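# Wrist camera smears on every move, fine at standstill. Exposure or mount?

**Nima Bagheri**

Single arm on a bench, two-finger gripper, small color camera on a bracket at the wrist. The cell does pick and place with fruit from a woven basket, plus a tray and a bowl as targets. With the arm parked the picture is sharp from the fingertips to the far side of the table. As soon as the wrist moves at normal speed, all of it goes soft, and the streaks run diagonally.

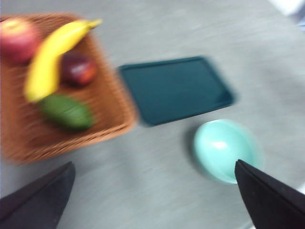
*Wrist view during a transfer move, basket upper left, fingers open.*

Settings at present: auto exposure on, auto gain on, gain capped low. Lighting is the ceiling fixtures only. I reprinted the bracket in May when the old one cracked at the cable side, and I can't say for certain that the blur was this bad before. Focus ring is locked with paint. Is this exposure, or should I be looking at the new bracket?

**Rosario Morelli**

Exposure, most likely. Your table and the objects on it streak in the same direction, and that direction should match the wrist travel. Check it against the joint log for that move.

With auto exposure on and low gain allowed, the driver will take the longest shutter it can get under room light. I would do the following, in this order:

1. Turn auto exposure off. Set the shutter to 2 ms.
2. Raise the gain cap until the fruit is readable. Accept some noise.
3. If it is still too dark, add a diffused bar light on the bench side. Don't mount it on the wrist, it will put glare on the tray.
4. Lock white balance after the light is in, then redo your color thresholds.

To rule the bracket in or out, run the same path at 5 percent speed with the shutter left where it is now. Motion blur shrinks with speed. If the bracket is ringing you will see doubled edges just after a stop, and they fade over the next few frames. Check the fingers too. They are fixed relative to a sound camera mount, so if they streak as badly as the table, the camera is moving against the gripper.

**Graziella Bellini**

had this on ours, it was a loose screw. tighten everything and put threadlocker on it

**Cinzia Dal Bello**

Agree with Rosario on the shutter. Two additions.

Threadlocker on a printed bracket needs care. The liquid kinds can craze some plastics, so use metal inserts or a nylon-insert nut and leave the bottle alone. Also look at the cable. A stiff USB lead with no slack at the last joint will pull on the camera at the ends of the travel. I leave a 70 mm loop and clamp it to the wrist, never to the bracket.

If you only need the picture for locating the fruit, stop the arm above the basket, wait for it to settle, and trigger then. It costs you some cycle time.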